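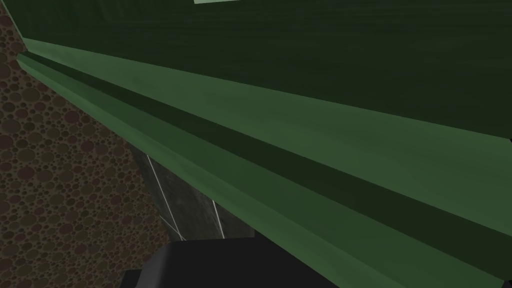

*Wrist camera view in our simulated kitchen, right up against the green cabinet*

# About us

Hi, I'm Nelly! I run Drurirari with Orlando Castaño and Su-chen Lam, and what we do all day is try out robot grippers so that small shops and labs can pick one without buying four. You send us the job you need done and the arm you already own, and we send back a short report with our pick, the clips, and every setting we used.

We started out doing all of this with real hardware on a bench in Hurkstead. I still love the bench (there's nothing like hearing a finger pad squeak), but swapping grippers took most of a morning, and then the camera bracket never went back on quite the same way. So a couple of years in, Su-chen built Ratport. It's our simulated kitchen, and it lets us put a different gripper on the same arm, aim it at the same cabinet and run the same reach over again before lunch.

Kitchens are a great place to be picky! There are lips and grooves to get under, corners that go nearly black, and patterned walls that some vision software just hates. We change the finishes on purpose. One day it's green cabinets and a brown wall full of circles, and the next day Su-chen has gone and made everything yellow.
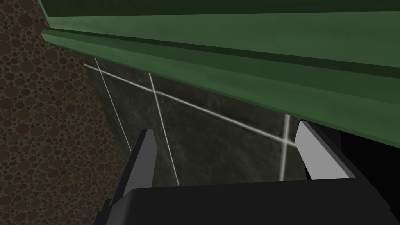 *Page last changed: February*

Most of what people ask us about is two-finger grippers, and most of the arguments in our office are about where the camera goes. Orlando C. likes it mounted on the wrist, looking out between the fingers. You get a lovely view of whatever is between the tips, and in a tight spot under an upper cabinet that's often the only view worth having. The trouble is how much of the image the palm eats up. With a wide, flat palm like the one we're running now, you're giving away a big piece of the bottom of the picture, and a policy trained on that has to make do with what's left.

I'm more of a shoulder camera person – or I was, until we ran 700 reaches with each setup and I had to buy Orlando a very large sandwich. We now test both for every client and put the two sets of clips side by side in the report.

Finger pads are the other thing. Light gray pads show up nicely against dark tile, so the tips are easy to track. Against a pale counter they can just about vanish. We try each gripper with light and dark pads and tell you which one your camera copes with better.

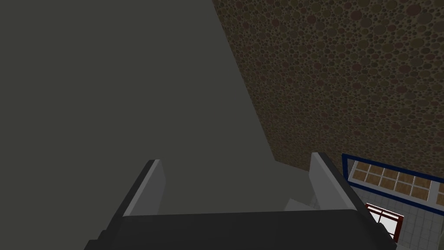
Then there are the open-hand runs, which clients always ask me about. We don't give the gripper anything to hold for the first batch. We only want to know how the arm behaves on the way to a spot, how the controller handles odd wrist angles, and what the camera sees when it's pointed somewhere silly. If the software loses its place whenever a big blank surface fills the view, I'd much prefer to learn that before anybody hands it a glass.

Our own controller is called Uzor. Jhair Cuervo wrote it, and he'll tell you it's "fine." It does one job, sending identical moves to every arm we test, and it has 84 of them stored at the moment. You don't need Uzor to work with us. If you have a controller you're happy with, we'll run yours next to it.

And yes, we have two Orlandos. Orlando Escobar looks after the real bench, where your final pick gets checked on an actual arm before the report goes out. If you write to "Orlando" it goes to both of them, and whoever has had coffee answers first.

Want to stop by? We're in room 815, up the back stairs, and mornings are best – the bench is usually running by 10. Bring your gripper if it fits in a bag!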